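The Arm Was the Cheap Part
What I learned putting together a robot budget for a small shop

I keep a spreadsheet called "robot money," and if you ever want to feel your confidence drain out through your shoes, I'd be happy to send you a copy. It has 248 rows now. When I started it in February it had maybe a dozen, and I was so pleased with myself! Arm, gripper, table, computer, shipping. Done by lunch.

Let me back up. I run the assembly side of a shop that puts together wooden and plastic learning kits, the kind schools order by the carton in July and forget about until the next July. We'd been talking for years about getting an arm to do some of the sorting and setting down of parts, and last winter the owners finally said fine, go find out what it costs. I had never bought anything bigger than a label printer.

So I called around. Levmont sent a quote that was two pages long and very handsome. Brovia sent one that was mostly footnotes. And a little integrator called Zinora, out past the rail yard, said they didn't like quoting anything until I'd stood at a bench and watched an arm handle parts for a morning. I thought this was a sales trick. (It was a bit of a sales trick. They had very good coffee.) But I went, and I'm glad, since my whole idea of where the money goes was wrong.

I had pictured the arm as the thing you buy and everything past the wrist as a sort of accessory, like floor mats. Then you spend a morning watching two fingers take hold of one chunky block, and the fingers are all you care about.

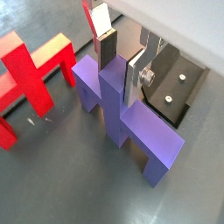
Negussie wrote back, after I'd sent a gushing account of my morning, that I should stop shopping for arms altogether until I had priced the fingers, and then priced them again, on the grounds that every shop wears out or redesigns its first pair and hardly any of them have set aside a dime for the second.

I grumbled, and then I added the row. Then I added a row under it for pads, and another for fasteners, and one more called "somebody's time to fiddle with this," which has turned into the biggest number on the page after the arm itself. The quote from Levmont had gripper fingers as a single line with a single price. One pair. I called and asked what happens if our parts change shape next year, and there was a long pause and then a second quote.

Here's how I'd group the costs if I were starting over, and you can steal this.

First is the stuff with a catalog number. Arm, controller, gripper body, cables. This is the part everybody argues about and it's the easiest part to get right, because you can just line the prices up. The quotes I got weren't even that far apart once I made everybody include the same things.

Second is whatever the arm works on and in. Table, sides, plates, something to hold the parts, lights. I had this down as "table." One word! At Zinora I asked what they'd spent on the surroundings of one small bench and they laughed, kindly, and got me another coffee. We ended up with $1,606 just for the surface, the brackets and the hardware to hold it all down, and that was with our own people doing the drilling.

Third is practice material. I'd missed this completely. You need parts to learn on, and you don't want them to be your real parts, because your real parts go in boxes and get sold. Chunky, bright, cheap shapes are perfect for this. They can be picked up in lots of ways, they have corners and gaps to get wrong, and when one gets dinged you shrug and carry on. I'd put in money for two full sets. We bought one, and then spent a silly amount of time looking under benches. 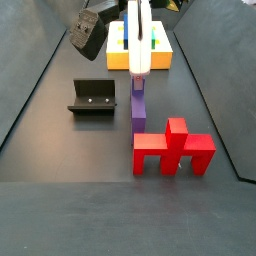
Fourth, and this is where I got into trouble with the owners, is time. I'd written down two weeks for setup. The revised plan says 6 weeks, and I had to go upstairs and explain that with a straight face. Setting one block down next to another one sounds like nothing, and a person does it while thinking about dinner. Getting a machine to do it the same way all day means someone standing at the bench making small changes, and that someone has a wage and a regular job that isn't getting done.

I asked all three companies how other customers budget for that standing-around time. Brovia had a footnote about it (of course they did). Levmont said it was "included," and when I asked how many hours were included I got a different answer on each call. Zinora told me to take whatever I had and double it, then leave the number alone and stop looking at it.

A few smaller things, in no order. Ask for spare screws and thumbscrews in the quote, by the bag. Ask who pays the freight if a gripper has to go back. Get the training price in writing with a date on it. Find out if the price of the software is a price or a yearly price; I came very close to missing that one, and it would have eaten our whole cushion by the second spring. And measure your doorway. I won't be saying more about the doorway.

We haven't signed yet. I'm leaning Zinora for the bench and fingers, and whoever's cheapest for the arm, which the Levmont rep did not love hearing. The owners want the final sheet by the end of the month, and I still have a row near the bottom that just says "cables??" with no number next to it.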